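## 4. Setting Up a Shared Campaign in Clutingate

This section covers the creation of a shared campaign, the import of character sheets, and the spell point settings for divine casters. It applies to the desktop edition of Clutingate with the Skolleder rules pack installed. Players who join through a browser can skip to 4.3.

### 4.1 Create the campaign

1. Open Clutingate and select **Campaign > New**.
2. Enter a campaign name. Names can hold up to 53 characters, including spaces.
3. Under **Rules pack**, select *Skolleder*. The list is empty if the pack has not been unlocked.
4. Under **Setting**, select *Lameren* or *Blank*. The Lameren setting loads its own calendar, temples, and list of gods. Blank loads none of these.
5. Set **Starting level**. The default is 1.
6. Select **Create**.

> **Caution:** The rules pack cannot be changed after step 6. To move a campaign to another pack, export the characters and start again from step 1.

The campaign opens with the game master's panel on the left. A join code is shown at the top of the panel. The code stays valid until the campaign is closed or a new code is issued.

### 4.2 Import character sheets

Sheets made in the Mellor character builder can be imported directly. Sheets from other tools must be typed in.

1. In Mellor, save the sheet with **Include spell list** turned on.
2. In Clutingate, select **Characters > Import** and choose the saved file.
3. Check the class, level, and patron god on the preview screen.
4. Assign the character to a seat. A seat holds one character at a time.
5. Select **Accept**.

If the patron god is shown in red, the name does not match any entry in the campaign setting. Either correct the name on the preview screen or add the god under **Setting > Faiths** and import the sheet again.

Note: Animal companions and summoned creatures are stored inside the owner's sheet. They do not need a seat. 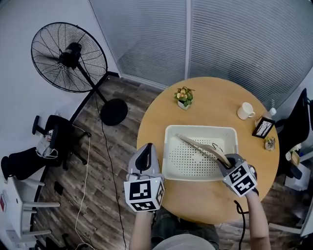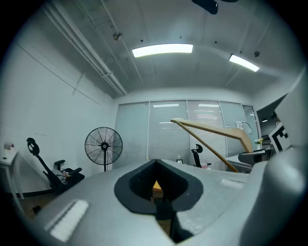
### 4.3 Join as a player

1. Open the join page and enter the code.
2. Pick the seat assigned to your character.
3. Wait for the game master to admit you. Your sheet is read-only until then.

### 4.4 Set spell points for divine casters

Priests and oath knights draw from a single pool of spell points. The pool is worked out from level and Devotion score, and it refills at the dawn prayer.

1. Open the character and select the **Magic** tab.
2. Turn on **Use pool**. The slot table is replaced by the pool counter.
3. Set **Refill** to *Dawn* or *Manual*. Manual is advised for games in which more than one day may pass in a session.
4. Set **Pool limit**. The highest value allowed is 100.
5. For each prepared prayer, confirm the cost in the right-hand column.

| Prayer rank | Cost | Range |
|---|---|---|
| Minor | 1 | Touch |
| Lesser | 2 | Near |
| Greater | 5 | Sight |

A prayer that costs more than the points left in the pool is grayed out. The game master can override this by holding **Shift** and selecting the prayer. The overdraft is written to the log and taken from the next refill.

> **Caution:** Turning off **Use pool** clears all prepared prayers for that character. The change cannot be undone.

### 4.5 Log size

The campaign log keeps the last 3,000 entries. Older entries are removed without a prompt. To keep a full record, select **Log > Save As** at the end of each session. Saved logs are plain text and do not include private messages between players.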